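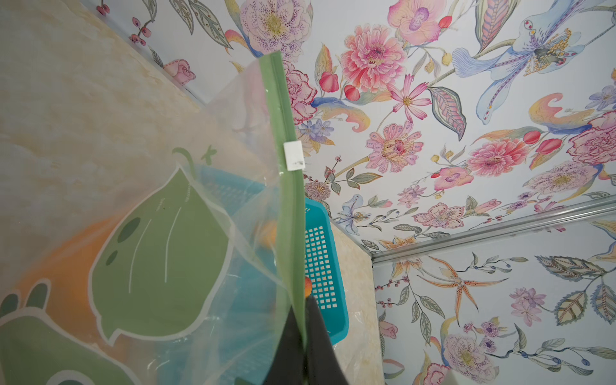 4. Putting the Cloltex 617 costume away after use

Read this section before the first wearing – some steps must be started the same evening, when the costume comes off.

4.1 Before cleaning
1. Take out the hoops from the skirt. Pull each hoop slowly through the opening at the back seam.
2. Remove the collar and the shoulder pieces. They are held by snaps.
3. Close all hooks. An open hook can tear the net layer.

Caution: Do not put the collar in water. The stiffener inside will lose its shape and it cannot be repaired.

4.2 Cleaning
1. Turn the costume inside out and hang it on a wide hanger for 10 hours.
2. Clean the lining at the neck and under the arms with a damp cloth and a little mild soap.
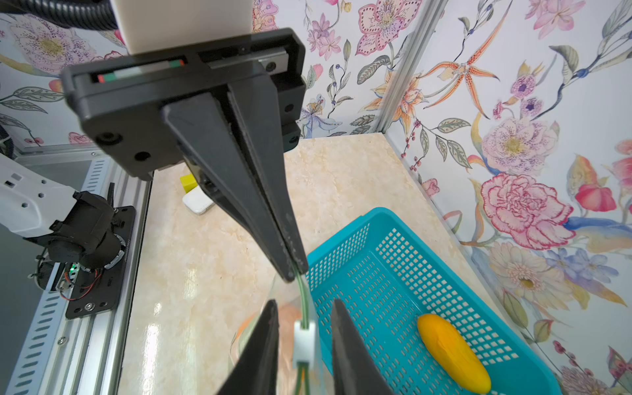

3. Wipe the same places again with clean water, and let them dry fully away from the sun. Do not use a hair dryer.
4. If the skirt is wrinkled, steam it from the inside. Keep the steamer away from the gold trim, the glue there becomes soft.

Note: The cape of the Ilano set is cleaned in the same way, but it must be brushed after drying, always from top to bottom.

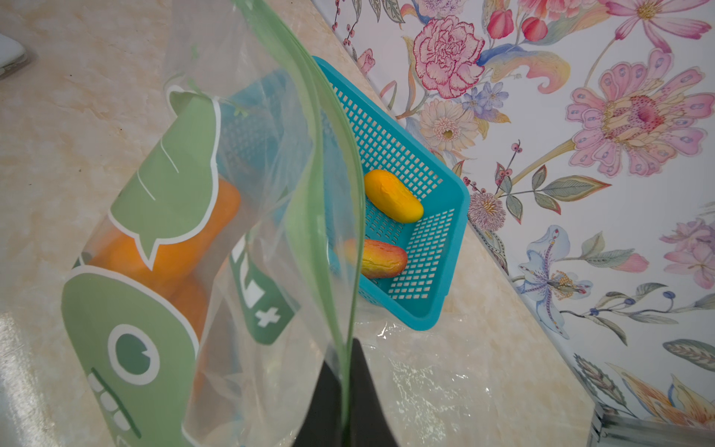
4.3 Storing
1. Lay the costume flat and fold the sleeves to the back.
2. Put tissue paper in each fold.
3. Store the hoops separately – tied together, not bent.
4. Do not place more than 500 g on top of the folded costume.

Spare snaps and hooks can be ordered from our Skodelthorpe office, except in the first week of January.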